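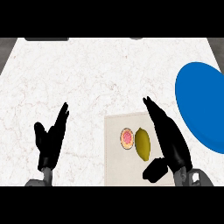 Marble top, far end of the table

Search this diary
Go

15th December

Finished the fragrance-free hand cream comparison this evening. I had meant to stop in August, but the tubes were not used up at the same rate and I did not want to compare a full one with an empty one.

Method, for my own reference. Left hand gets the Fastisard cream, right hand gets the Ukano. Both go on after the last wash of the night, a pea-sized amount, rubbed in for 30 seconds by the kitchen clock. No gloves. I score each hand in the morning for tightness, flaking and redness, nought to three. I have 126 mornings with both hands scored. The missed ones were mostly the week of the cold, when I forgot, and two nights at Primo's when I had left the Ukano at home.

Results are closer than I expected. Flaking is lower on the left, mainly over the knuckles. Redness is the same on both. Tightness favours the right slightly, but I am right-handed and that hand goes in the washing-up water more, so I would not lean on it. In hindsight I should have swapped hands halfway. Khải Kiều said so at the start and I wrote it down and then did not do it.

The ingredients lists explain some of this. Fastisard has glycerin second after water, then a fatty alcohol, then petrolatum. Ukano has glycerin fourth and a silicone above it. The silicone gives the smooth feel on the night but it has mostly gone by morning, at least on me. Neither list gives percentages. The order only tells you so much, and once you get below one per cent they can put things in any order they like.

Texture: the Ukano is thinner and spreads further. I weighed both tubes on the letter scales at each end of the month. The Fastisard goes down faster for what feels like the same amount, probably because it is stiff and I squeeze too hard.

Aurelio Ponce asked whether I would try the Pettigrew balm next. It has lanolin in it. I reacted to a lanolin lip balm years ago, itching and small bumps along the lower lip, so I would want to patch test first: inside of the elbow, twice a day for a week, nothing else on that arm. He offered me the rest of his tin. I said no to the tin – it has had fingers in it since the summer – and will buy a small one.

Brulumari have changed their pump bottle. The old one left a good deal at the bottom that the straw could not reach, and I used to cut it open with the bread knife. The new one has a sloped base. Have not got to the bottom of it yet.

To do: copy the scores out of the notebook into the spreadsheet. Check whether the flaking scores change after the heating went on, as I have only looked at the totals. Reply to Ezequiel about the soap. Buy cotton gloves, medium, two pairs.

Skin tonight: left 0, 1, 1. Right 1, 1, 1. Small split by the right thumbnail, put plain petroleum jelly on it and left it out of the scores.

We use cookies to remember your settings. Accept | Manage cookies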